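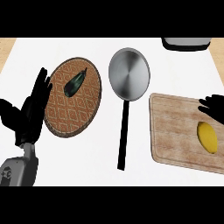
Budgeting for a two-arm bench cell: simulate first or buy the arms?

Forum > Equipment and purchasing > Small labs

thornbank_lab
Posts: 33

We have money for one bimanual cell this financial year and the purchase request has to be in by the end of September 2026. The work is kitchen handling: pick up produce, put it in a pan or on a board, move the pan. Two arms, multi-fingered hands, fixed table. Everything so far has been done in simulation and I now need to turn that into a list with prices on it.

Two routes on the table.

Route A: two arms, two hands, frame and cameras from Kosura as a package. One supplier, one warranty, one delivery date.

Route B: arms from Kosura, hands from Asilside, and we build the frame ourselves. Cheaper on paper. The hands are closer to the ones we have modelled.

The part I can't settle is how much to hold back for spares and props. My draft has 2,230 pounds for spare fingers, cables and fuses, and 1,292 pounds for pans, boards, mats and food. My head of department thinks both figures are padding. Opinions from people who have run one of these for a year or more would help.

grommet_and_sons
Posts: 1,292

The spares figure is low. Fingers are consumables. Tendon-driven or geared makes no difference to the budget, only to which bit goes first. We run Asilside hands on two cells and I replace a fingertip pad most months and a complete finger about twice a year per hand. Get the price of one complete finger in writing before you choose the hand. With some makers the finger can't be bought separately and you are quoted a hand exchange.

The props figure is high unless you are using real food every day.

thornbank_lab

Real food is the question. In the sim the aubergine is always the same aubergine and the lemon is always the same lemon, with the same mass and the same friction. We wanted real ones on the bench for the evaluation runs at least.

pelican_crossing

Use plastic for setting up and real for the scored runs. Plastic fruit is too light and too slippery, so don't tune grip force on it. Weigh a few real ones and fill the plastic ones with sand to match if you want something in between.

On Route A against Route B, I would go A. We did B in April of last year and lost most of the summer to mounting plates. The arm flange and the hand flange were both described as standard and did not fit each other. Add the cost of two adapters, the design time, and the extra length past the wrist, which eats into payload. A full-size frying pan held at the end of its handle is already a poor load for a small arm.

grommet_and_sons

Disagree on A. The adapter is a day in the workshop if you have a workshop. The Kosura package hand is a decent hand, but you pay for it inside the package price and can't take it off the invoice when you decide you want something else. I'd sooner have the extra line on the order.

pelican_crossing

You have a workshop. The OP may not.

thornbank_lab

We share one. The queue is usually three weeks.

pelican_crossing

Then A.

saltmarsh_ee
Posts: 2,230

Before either route, do the payload sum for the pan properly. Take the mass of your actual pan, assume the grip is at the far end of the handle, and work out the torque at the wrist with the arm stretched to the far side of the table. Then add the hand. People quote payload at the flange and forget that the hand is part of it. If the handle is long compared with the pan, you want a good margin. I use half the rated figure as my limit and have not been sorry.

Also check what the sim does about this. Ours had joint torque limits set far above the data sheet by somebody who has since left, and the simulated arms would happily swing a pan by the tip of the handle all day. The real ones faulted on the first lift.

thornbank_lab

Checked this morning. Our limits are the data sheet values for the arm, but the hand mass was missing from the model altogether. With it added, one-handed lifting from the handle end is out for the smaller Kosura arm. Grip nearer the pan body is fine. Larger arm is fine everywhere.

The larger arm takes both routes over the ceiling unless the spares line goes.

saltmarsh_ee

Don't take it out of spares. Use a lighter pan. A smaller pan costs a few pounds and the larger arm costs thousands. Unless the pan is fixed by whoever is funding the work, change the pan.

okeke_bench_user

Another cost that hasn't come up is the table. We bought an Okeke bench frame with a white laminate top and it was a mistake for the cameras. Steel pan on bright white under strip lights gives you highlights that move when the arm moves. We went to a matt grey top afterwards and paid for the table twice. Simulated white is well behaved. Real white isn't.

grommet_and_sons

Or you put diffusers on the lights and keep the table. 30 pounds per fitting.

okeke_bench_user

Tried it. Helped with the table, did very little for the pan. The brushed finish has ring marks that catch the light whatever you do.

pelican_crossing

Depends on the camera as well. We have a white top, steel pans, and no trouble with colour. Depth is another matter: holes in the pan at nearly every angle. If the method relies on depth, budget a day to find that out before ordering four of the same camera. Borrow one.

thornbank_lab

Colour only at the moment, fixed camera looking down at the table. Noted about the surface. I'll ask for a sample of the matt finish.

A related question on reach. In the layout the right-hand board sits well over to that side and runs past the camera's view. Is it worth paying for a wider lens or a second camera, or should I just move the board in?

saltmarsh_ee

Move the board in. If you need it out there for arm clearance, then second camera. Wide lenses make the calibration worse at exactly the place you wanted to look at.

grommet_and_sons

Second camera regardless. With two hands working over the table you will be blocking your own view half the time, and a camera is small money next to an arm.

saltmarsh_ee

Small money plus a mount, a cable, a port and another calibration every time it gets knocked. I'd start with one and keep the mounting holes free.

prulstead_tom_cat

We costed a similar cell at Prulstead. Lines that were missing from our first draft and had to be found later:

Delivery and lifting. The arms came on a pallet and the building had no goods lift.
Emergency stop wired to cover both arms together. The package had one button per arm.
Risk assessment by an outside firm, required by our insurer.
Electrical work. Two controllers and a PC on one office circuit did not pass.
Second-year software support. Free for the first twelve months, then not.
Storage for props. A cupboard, but it still needed an order number.

Total came to almost 30 per cent on top of the hardware. If your head of department wants to look for padding, put these in as separate lines with quotes attached. A single line marked contingency gets cut every time.

thornbank_lab

The emergency stop one is new to me. Kosura's quote says "stop button included". I have written to ask if that is one per arm or one for the pair.

pelican_crossing

Ask about lead time in the same message. Ours was quoted at eight weeks and took nineteen.

thornbank_lab

Revised draft, for anyone who finds this by searching:

Route A, smaller arm, lighter pan.
Spares stays at 2,230, with a written price for a single finger.
Props cut to a third. Real produce bought weekly, sand-filled plastic for set-up.
Matt table top, subject to sample.
One camera, holes drilled for a second.
Electrical, insurer's assessment and delivery as three separate lines.

Still waiting on Kosura about the stop button. They have replied on lead time: fourteen weeks.

grommet_and_sons

Still think you are overpaying for those hands. Spares line is still low.

saltmarsh_ee

Looks workable. Fix the hand mass in the model before you train anything else on it, and rerun the old tasks with the new pan. Some of the grasps you have now will be ones the real arm can't hold.

thornbank_lab

Rerunning them tonight. Will post the Kosura reply when it comes.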